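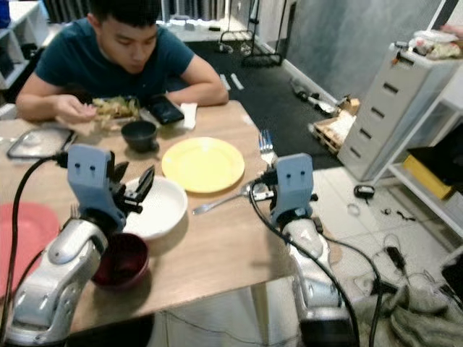
Fig. 1. Reaching over the table, two grippers at work, one diner still at his plate.

Week 5: Who clears up?

Grokham's canteen seats 270. Before the arms came, clearing was a job; now it is a "supervised process", and the pay has kept its old name.

Staff at the Printhorpe site report less lifting and more waiting -- mostly for a fork.

Read Steinarsdóttir, ch. 2. Response (500 words, Canadian spelling, please) due in November.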